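Rampersad Assisted Living Technology Programme
Progress report to the Clenton Fund: demonstration and open day
Submitted 2025-12-04

1. Purpose of this report

The grant agreement requires a written account of each public event held under the programme. This report covers the open day at the Pasine building, at which the two-arm household work was shown to visitors for the first time. Spending is reported separately in the usual return.

2. Attendance and arrangements

A total of 219 visitors signed in during the day. They included care home managers, occupational therapists, families of residents in the Clenton area and 32 students from the local further education college. Visitors were taken through in parties, and each party was given 11 minutes in the demonstration room, followed by a longer period for questions in the hall. The time in the room proved too short. Several parties left while a task was still under way, and the later parties were therefore allowed to overrun, with the result that the closing talk began late.

Step-free access was provided by the side entrance. The hearing loop in the hall failed during the morning and was replaced with a portable unit lent by Drullier, our engineering partner. The building's own loop has been reported to the landlord.

3. The demonstrations

Drullier prepared the demonstrations and supplied the operators. The programme had asked for everyday materials throughout, and in particular for cloth and clothing, as our earlier interviews with care staff placed laundry high among the tasks on which they would welcome help. Visitors were told at the start of each session that the equipment is at the research stage and that no date can be given for its use in a home.

Most parties watched in silence and asked their questions afterwards. The care home managers wished to know how long a session takes to set up, who would be responsible if a garment were damaged, and whether the arms could be cleaned to the standard expected in a residential setting. Drullier answered the first two points on the day. A written answer on cleaning has been promised and will be forwarded to the Fund when received. 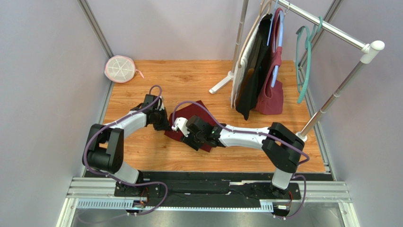 The demonstration area during the open day
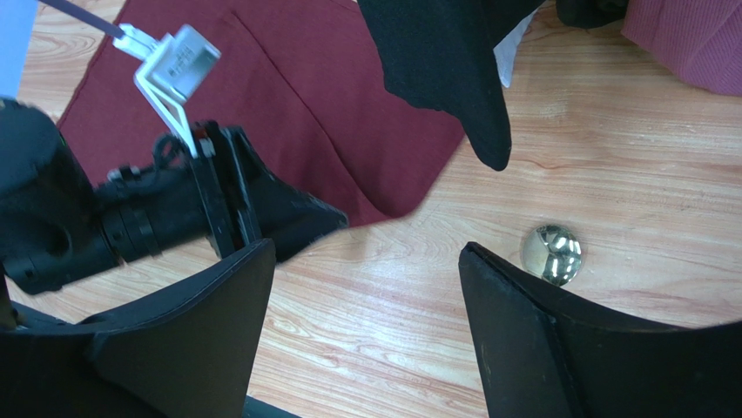
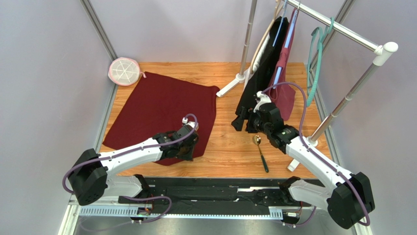 4. Feedback and matters arising

Comment cards were available at the exit and were generally favourable, although a number of visitors found the explanations too technical. The occupational therapists gave the most detailed remarks. They asked that future sessions should deal with one household activity at a time, and pointed out that the working surface held a maroon cloth laid out flat, a rack of clothes on hangers and a spoon with a dark green handle, so that a visitor arriving partway through could not easily tell whether laundry or mealtimes was the subject. We accept this point. A short printed card will be given to each party at the next event, stating the task to be attempted and what would count as success.

Families asked chiefly about cost and about whether staff numbers would be reduced. The programme's position, as set out in the original application, is that the work is intended to support existing staff. This was stated in the closing talk and should have been stated at the beginning of the day as well.

5. Next steps

A second open day is planned for February, again at Pasine. Smaller parties and longer sessions are proposed, and booking will be required. We have received 9 requests for private visits from care providers and intend to group these into a single afternoon before the public event. The Fund's agreement is sought to the use of the remaining travel allowance for this purpose.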